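3. The build

3.1 Cell and mounting

The cell was put together in the back half of a shared workshop (Sotiropoulos, ground floor) over evenings in October. Frame is aluminum extrusion, bolted, no welding. Both arms sit on one black plate along the front edge – an earlier version had them on separate plates and they drifted apart by 3 mm over a week of use, enough to spoil any task where one arm holds and the other one pulls. One plate fixed that. The boards live below the plate. Easy to reach with a screwdriver, also easy to spill coffee on.

Wall panels are a printed pattern, orange-red with big flowers. Loud, but the same in every session, and the white links stand out well against it. Tabletop is wood and has had a hard life. We did not sand it or cover it.

Each arm carries a two-fingered gripper and a wrist camera in a printed white mount. Figure 1 gives an idea of how little room is left once the wrist camera is close to the target. 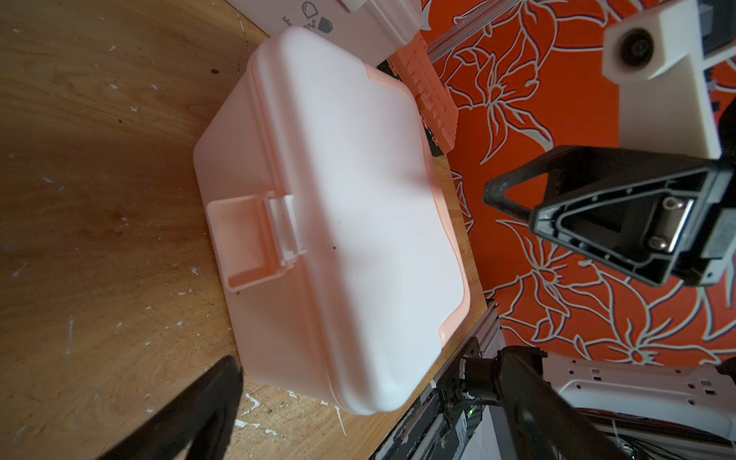

Figure 1. Wrist view of a closed pink box with its latch clasp. Gripper finger at lower left, dark and out of focus.

The task set is lids and latches. We picked boxes from what was lying around the shop plus a few bought ones. Selection rule was simple: fits on the table, opens by hand without tools, doesnt need to be nailed down. Latches turned out to be the hard part in planning. A clasp is small next to the fingers and the approach angle matters more then the grip force. Karagiannis wrote the first latch routine in one sitting on a Friday, and most of it is still in use.

3.2 Two-arm handling

Control runs on Sudex, our own scripts, one process per arm and a shared clock. Loop time budget is 13 ms. When one arm is in contact with a box the other gets a slower speed limit.

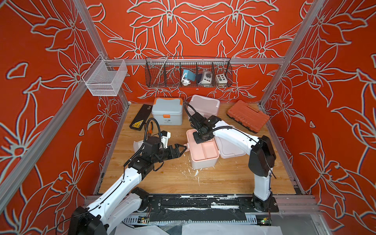
The limit is crude. It does keep a box from being shoved off its spot while a lid is being worked on, and we had no time to write anything smarter. A lid that hinges away from the base is treated as its own object, with its own keep-out volume, so the second arm plans around it. Cable hoses are not modeled at all. They are left with enough slack to loop up over the wrist, and planner limits on the last joint do the rest – ugly, works.

Boxes not in use stay on the table toward the back. We tried clearing them between runs, took too long.
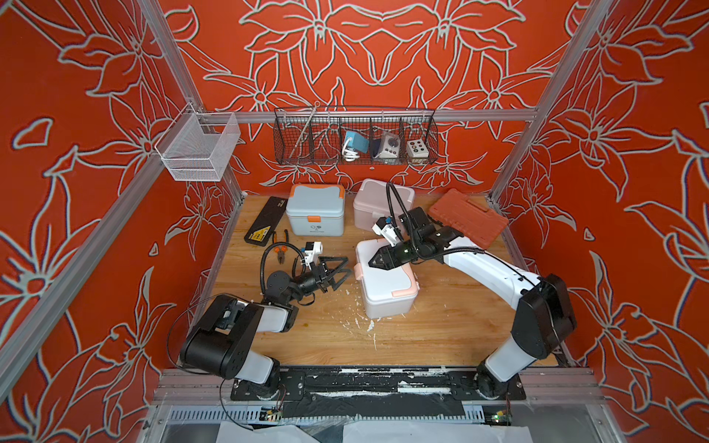

Figure 2. Both arms at the white box with pink handles, lid partly raised. Other boxes and the cases behind.

3.3 Runs and logging

We logged 700 runs in total, 320 of them with both arms. A run is stopped by hand if a cable snags or a box leaves the tabletop. Stopped runs stay in the log with a flag. Joint positions and camera streams go to the same disk, named by start time. Printed parts for the mounts came off the shop's Handow printer and the files are in the Sileck folder with the rest of the drawings. Remaining hardware notes in Appendix B.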